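Taltside Debating and Civic Society
Minutes of the ordinary meeting held on Mon 2 December in the upstairs room at Jakarley Hall

Milan Van der Linden took the chair and wished everyone a good evening, adding that it was lovely to see so many coats on the pegs in such weather. Apologies had come from the Sæther family, who are away until the new year. The October minutes were read and agreed, once the spelling of Ciretti had been put right in two places.

Matters arising. The council has now replied to our letter about its draft rules for public speaking in the market square. The reply is courteous and runs to several pages, but members felt it did not really answer the main point, namely whether a speaker would need written permission to hand out leaflets. Ottavio Bianchini read the relevant passage aloud twice and the room was still divided as to what it meant. It was agreed that he would write again and ask for a plain yes or no.

The petition. Ottavio reported 1,481 signatures so far, counting both the paper sheets and the online page. The council will debate any petition that reaches 2,000, and the chair thanked everybody who had stood outside the library with a clipboard. There was a friendly but rather long discussion about whether to mention the proposed £25 fee for a speaking permit in the heading of the petition. Some thought it would draw people in, others that it would make the whole thing look like a grumble over money. On a show of hands the heading stays as it is.

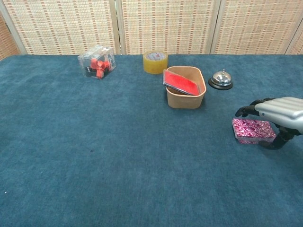

Woven screen and teal table covering.

Spring debate. The motion will be "This house would let every speaker be heard in the square". Milan has asked the Ciretti Reading Circle to supply the opposing side and they have very kindly said yes – they were splendid opponents last time, as those who were there will remember. Questions from the floor will be taken in writing as well as by hand, after several members said they are shy of standing up.

Printing. A quotation for 800 leaflets was passed round and accepted. The wording is to be shortened first, and Ottavio will send a fresh draft to anyone who asks for it.

Any other business. A member asked if the society should take a view on the local paper closing its letters page. Feelings ran quite warm on this and the chair suggested it deserved a proper evening to itself, so it goes on the agenda for the next meeting. Thanks were given for the ginger cake.

The meeting closed at twenty to ten.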